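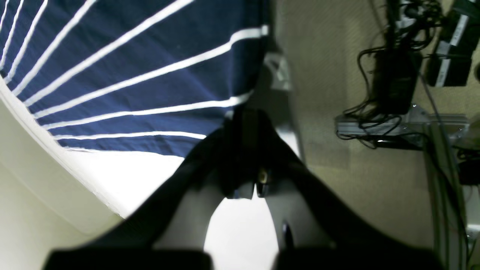
Somebody stayed behind last week to say that cold washing is pointless, that nothing really gets clean below 60 and I should stop telling people otherwise. Fair enough, I grew up believing that too! So let's begin there, and then get on to what I'd planned, which was shrinkage and color loss.

Filed under: Evening Classes > Clothes Care > Handouts
Last updated: 9th February

Session 4: What washing does to your clothes

Temperature is one part of a wash. The others are time, detergent and movement, and if you turn one down you can usually make it up with another (longer cycle, better detergent, a soak beforehand). Sweat, dust and the general grubbiness of a day at work come out fine in cool water. Grease is the stubborn one, and so is anything you've left sitting in a bag since Tuesday's spaghetti, so treat those first. I still do towels and bedding hot. Everybody has to pick their own line, and mine is "would I mind if this lost a bit of color?"

A word on the numbers: I'm using Celsius because the Danditz machines in our room do. 60 on the dial is 140 Fahrenheit, give or take nothing. One of you measured it at 139 with a kitchen thermometer, and I loved that.

Why cotton shrinks

Cotton yarn gets pulled tight when it's spun, and pulled again when it's woven or knitted. It goes to the store under tension. Then you soak it, warm it up and tumble it around, and the fibers swell and the whole thing relaxes back toward the size it wanted to be. Knits do it more than wovens, because loops have more room to move. Most of it happens in the first few washes, so please don't hem anything new before you've washed it. I did that with a pair of curtains once and I'm still cross.

Wool is another story. It has tiny scales that hook onto each other when you rub it warm and wet, and once it has felted you're stuck with a very small, very thick sweater.
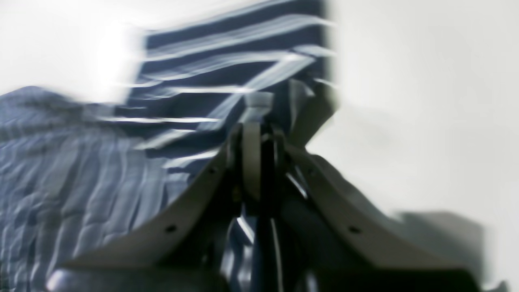 Where the color goes

Dye leaves cloth in two ways, and it helps to keep them apart in your head. Some of it is loose from the start and just rinses off. The rest goes slowly, as rubbing breaks the little fibers on the surface and they turn fuzzy and pale. That's why dark jeans fade first along the seams. Turning things inside out helps with the second kind and does very little for the first.

Navy with white stripes is my favorite test case. If the navy bleeds, the white tells on it right away.
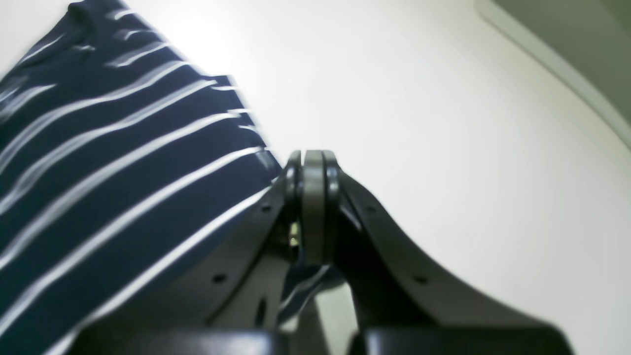 Photo: Norkusside Evening Classes, Dela Peña Room

To check for loose dye, wet a hidden bit of the inside seam, press a white cloth on it and wait 11 minutes (I put the kettle on). Any color on the cloth means it gets washed by itself for now.

For next time, bring one thing you've ruined and one care label you can't read. The Dadberg booklet is 50 cents at the desk, and we'll use it again in May for stains.

We use cookies to remember your course choices. Accept | Manage settings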